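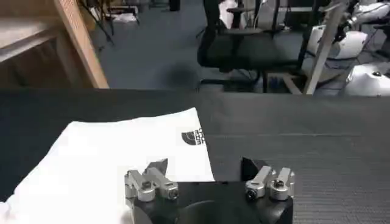
Two-finger gripper, silver links and black fingertips

Search this site... Go

Playing out from the back at Fladel

Print | E-mail

The goalkeeping coach at Fladel came to the club from Susberg four seasons ago and has spent most of that time on one problem: what the keeper does with the ball at her feet. We spoke after the Monday session at the Chambi ground, with preseason still under way.

"When I got here the goal kick was a long kick," the coach said. "It went to the halfway line and we competed for it. I looked at a full season of them and we were keeping the ball less than half the time, so I wanted to know what the other options cost."

The club logs every touch by its keepers in Brivico, a video tagging program used by several teams in the league. Last season the first-choice keeper played 517 passes in open play. Of those, 223 went beyond the halfway line. The coach does not treat the second number as a failure.

"A long pass is fine if it has a target. We tag the target before we tag the result. If she picked out the left winger and the winger lost the header, I mark the decision as good and the outcome as bad. Those are separate columns." 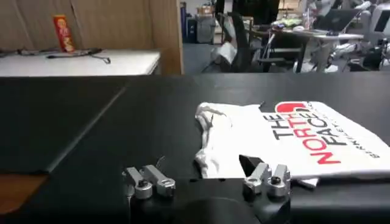 A white The North Face T-shirt on the black tabletop

The shape used for goal kicks is simple. The center backs split to the edges of the penalty area, the holding midfielder stands on the arc, and the fullbacks stay level with her. The keeper reads the first presser. If the presser runs straight, the ball goes to the side away from her hips. If she curves her run to block one center back, the pass goes through the middle, one touch, and out the other side.

"The midfielder has to show late," the coach said. "If she shows early she brings her marker with her and the space is gone. We spent a lot of the winter on that."

Training is split into short blocks. The keeper works against two pressers, then three, on a pitch cut down to the width of the area, and each block runs for seven minutes. Shot stopping comes first, while legs are fresh, and passing follows. The coach said the order was changed last year after the keepers asked for it.

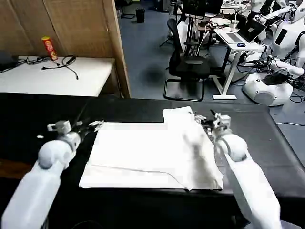
Pass weight gets more attention than direction. A ball that arrives slow on a wet field lets the press arrive with it, and one that is too firm takes the receiver's first touch toward her own goal - both lead to the same hurried clearance.

"I want the ball on the back foot, rolling, no bounce. On the Chambi surface that means hitting it harder in the evening than in the morning. The grass is longer on the far side as well, and visiting keepers don't always notice."

Asked about the risk, the coach was brief. Fladel gave up two goals last season from lost passes inside their own third, both away from home.

"We went through both clips with the whole back line. In the first one the pass was wrong. In the second the pass was right and the angle of support was wrong. The fullback had dropped five yards too deep, so there was no way out after the first touch."

The next step is the throw. Fladel's keepers roll the ball out well but seldom throw overarm past the first line, and the coach plans to add a throwing block to the Thursday session once the league schedule settles.

"Susberg do it better than we do," the coach said. "I should know, I taught it there."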